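The Great Dining Room Sort-Out, in pictures (well, one so far!)
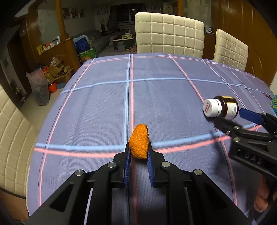 So I've finally started on the dining room. It's been on my list since June and I kept finding better things to do, mostly on the couch. The plan is the same one I used for the spare room at our old place in Jilwood: everything goes across the dining table, gets looked at properly, and then it has to live somewhere or leave the house.

The table: I've kept the lavender-blue plaid cloth on for the whole job. It's my favourite colour in the room and it saves the tabletop from scratches. The cream quilted chairs are staying too, I don't care how many people tell me cream is mad with kids about!

Medicines: the little brown bottle with the white cap is one for the date check. I do these first and take anything expired back to the chemist on Hughes Street. Last year I found a cough syrup 6 years out of date (sorry, family).

The orange lumpy thing: no idea. Foam? A toy rock? My youngest says it's important, so it's gone in the "ask again later" tub.

Shelves: bottles and boxes all in together on the wooden unit, which is how I ended up owning three lots of the same cleaner. I'm grouping by job this time, kitchen stuff at eye level.

Floor: bags, an open box and the orange bucket, all still to go through. The bucket's heading for the laundry. I spent 65 dollars on storage tubs at Ostik and I'm determined to fill them before I buy any more.

More pics once I get to the coffee table!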